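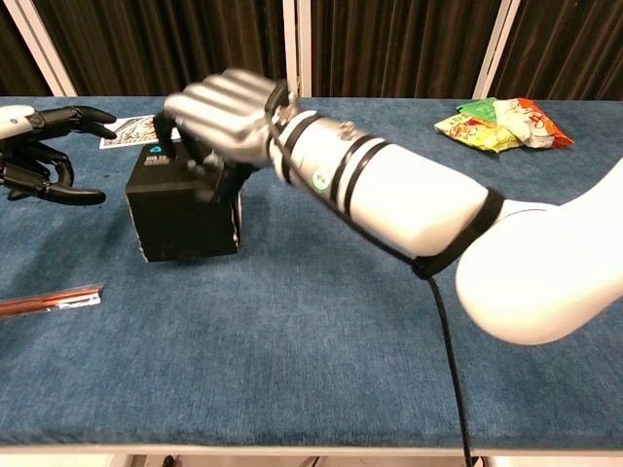 Figure 4. Long table with blue covering

4.2 Fitting the Breltden table cover

The cover suits tables up to 3,080 mm long. Clear the tabletop before starting.

1. Unroll the cover face down and leave it flat for 60 minutes. Creases from the carton will relax in this time.
2. Wipe the tabletop with a damp cloth and let it dry.
3. Turn the cover face up and centre it lengthwise. The overhang should match at both ends.
4. Press the hook strips down from the middle outwards.
5. Trim the ends with a sharp knife and a metal ruler.

Note: On tables under 2,000 mm, fit the centre strip only - the end strips are not needed.

CAUTION: Do not cut the cover on the tabletop. Use a cutting mat.

CAUTION: Keep hot items off the cover. Scorched fibres cannot be repaired.

For colour matching of replacement covers, see section 4.5.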